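Consumer Behavior, Unit 6: Does Tidying Save You Money?
Handout for the September intake, last revised 2022-01-25

The claim we are testing today is simple. People who sort their belongings into bins, boxes and trays are said to buy less, because they know what they own. You will find this in magazines, on store websites, and in at least two of the textbooks I used to assign. I don't assign them anymore.

Start with who is making the claim. Most of the advice on home storage comes from companies that sell storage. A Boker catalog tells you that clutter costs the average home $900 a year. It gives no source. I wrote to ask for one and got a coupon. Treat any dollar figure with no method behind it as advertising, even when it is printed in a calm font.

Then look at the better evidence, such as it is. The Plurnbridge household survey asked 700 people how tidy they were and how much they had spent on small goods in the past month. The tidy group reported spending less. Before you write that down, ask yourself these things:

- Who decided what "tidy" meant? (The people answering did.)
- Would a person who likes to seem careful also report careful spending?
- Were the boxes themselves counted as spending? They were not.

The last point matters more than it looks. A set of Rulano drawer bins sells for $40. Buy five sets and you have spent $200 in order to stop spending.
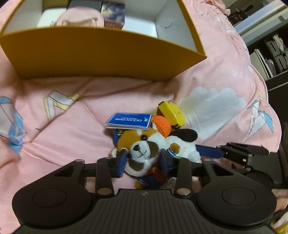
Fig. 6.1. Small items stored in an open box, part of it unfilled.

Space left over in a container is where the argument gets hard. One school says that spare room is a sign of restraint. Another says that spare room invites filling, and that people shop to the size of the box. Both are stated with great confidence. The Cabello study is usually cited for the second view, but it followed students in a single dorm for one term and had no comparison group. I would not build a lecture on it, and I would mark you down for building a paper on it.

What would convince me? A study that gave boxes to one group at random, gave nothing to the other, and collected receipts from both for a full year. Self-reports won't do. If you find such a study, bring it in and I will change this page.

For next class: pick one money-saving claim from a store website. Write one page on what the seller gains if you believe it, and what data you would need to check it. Do not tell me whether the claim "feels true."

Related handouts
Unit 3: Reading a Survey Question
Unit 4: Discounts and the Price You Never Paid
Unit 5: Bulk Buying and Waste
Unit 7: Loyalty Cards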